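Koo Branch, Warehouse and Assembly Workers
Minutes of the June branch meeting
Meeting opened 4:30 p.m. in the upstairs room at Tedholm

Chair: Liette Fortin
Minutes: Aileen Bañez
Quorum: 16 required, 24 present at opening. Quorum confirmed.
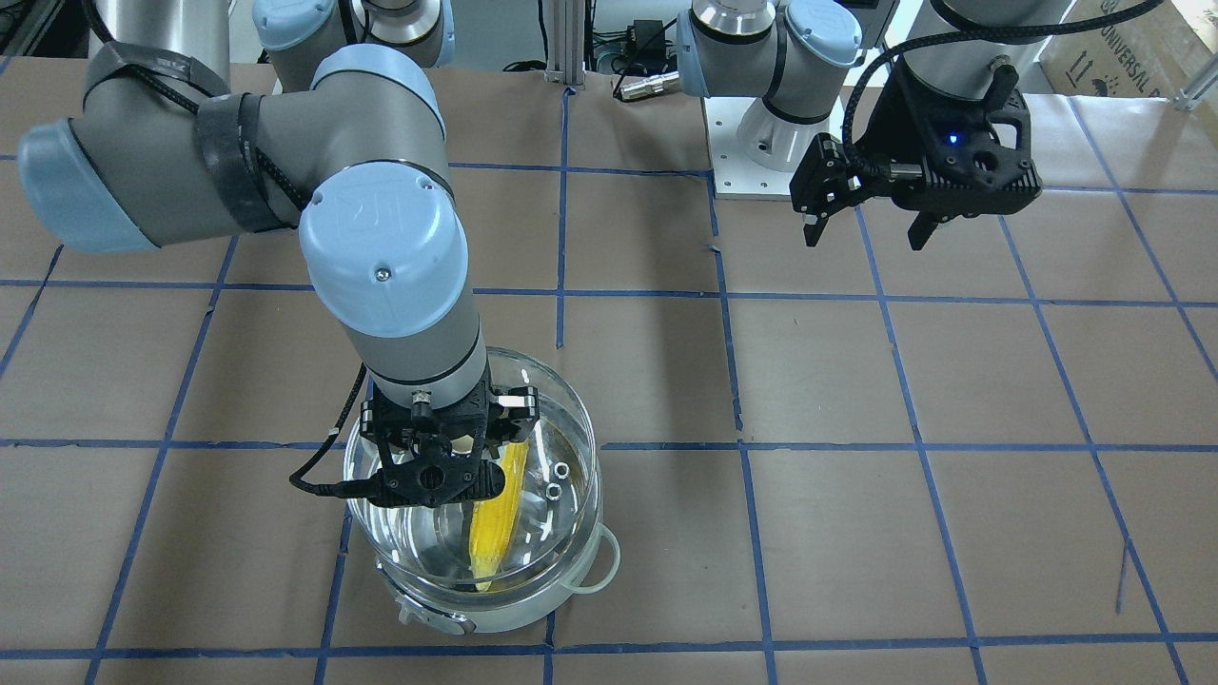
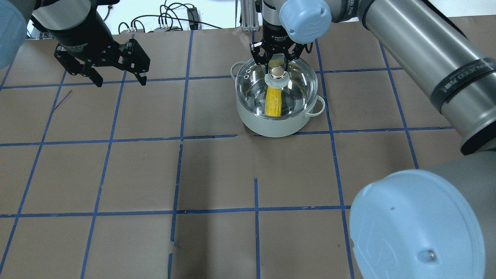
Does a member on layoff keep the right to vote in the contract ratification?
A member on layoff votes on the same terms as any other member as long as recall rights have not expired. The ballot is mailed to the address on the branch list, and address changes must reach the branch secretary before the list closes.

1. Previous minutes
Accepted with one correction. Under item 4, "night differential" should read "weekend differential." Moved and seconded from the floor. Carried.

2. Matters arising
The locker room heating at the Pinda site has been entered as a joint health and safety item. The employer's written response was received and is attached to the branch copy of these minutes. No date for the repair is given in it. The chair will ask for one.

The request for a second notice board at Tedholm was granted. Location: corridor outside the time clocks. Keys are held by the shift stewards.

3. Contract negotiations with Kornel
The chair reported on the last two bargaining sessions. Language has been agreed on the following:
– posting of open jobs (posting period extended, internal applicants considered first)
– release time for stewards attending grievance meetings
– replacement of safety footwear

Still open: wages, the overtime call-out list, and the length of the contract. The employer has proposed a longer term with a fixed raise in each year. The bargaining team's position remains a shorter term. The team will not bring a partial package to the members.

A member asked if the overtime list would go by seniority across the whole site or by department. The chair replied that the union proposal is by department first, then site-wide. The employer wants supervisors to be able to skip the list when work runs past the end of a shift. The team has asked for a written limit on that.

A second member asked that the agreed language be posted before the vote. The chair said it would be posted in full once initialed by both parties – drafts will not be circulated.

4. Grievances
There are 11 open grievances, the majority on overtime assignment. Three have moved to the second step. One, on a denied bereavement day, was settled at the first step with the day paid.

Stewards are reminded that the filing period runs from the date of the event, and that the member's signature is needed on the form. Forms without a signature have been returned by the employer as incomplete. New forms are in the cabinet.

5. Dues and branch funds
Statement read by the branch secretary. Dues receipts match the employer's deduction list except for two transferred members, whose deductions went to the Pinda branch. A correction has been requested.

Motion: that the branch spend up to $600 on steward training materials and travel to the regional course. Discussion on whether travel should be claimed from the regional office first. Amended to read "after any regional refund." Motion carried as amended, two opposed.

6. Elections
Nominations are open for one steward on second shift and one alternate at Pinda. Nominations must be in writing, with the signed consent of the person nominated. They close at the start of the next meeting. If there is more than one candidate for a position, the vote will be held by secret ballot at that meeting.

7. Other business
Parking during the resurfacing work was raised. Referred to the site meeting with Kornel.

A member asked for meeting notices to go out by text message as well as on the boards. Aileen Bañez will check the cost and report back.

Meeting adjourned 5:50 p.m.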